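**Ticket 242 – Work area rules for hand-held grippers, site Vernunness**

Status: open
Priority: normal
Project: Drosent

Problem: in the April check, episodes from two operators at the same station could not be compared. Tracking of the marker on the gripper was lost in 8 of 300 episodes. I looked into the logs and I think the hardware is fine. Our rules are not precise enough.

What I checked:

- Firmware is the same on both grippers.
- Calibration file is the correct one, loaded before each session.
- Lost tracking comes mostly in the brightest hours, from 11:00 until roughly 14:00.
- The written procedure says only "prepare the station". Every operator understands this differently.

Proposed text for the procedure, section 2:

1. Roller blinds are down before the first episode and they stay in the same position until the last one.
2. The marker must stand upright on the gripper. Fingers and sleeves do not cover it.
3. Drinks and personal things stay away from the work surface. The window counter is allowed.
4. Wrapped goods keep their film, unless the task card says to remove it.
5. Jaw pads are wiped with a dry cloth at each change of operator – no alcohol, it damages the rubber.
6. If tracking is lost, stop the episode and mark it. Do not repeat it under the same number.

I am not sure about rule 4. The team at Brorus removes the film always, and Afridi has no rule for it. Please comment before I move the text to the main document.

Station with both grippers in use:
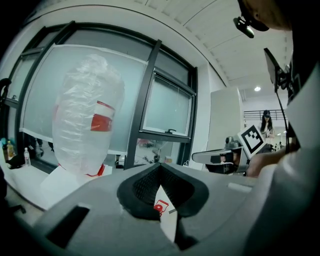 Brorus desk: We agree with rules 1 to 3 and 6. For rule 4, please write on the task card "film on" or "film off" every time, so the operator has no need to guess. We will then change our procedure to the same wording.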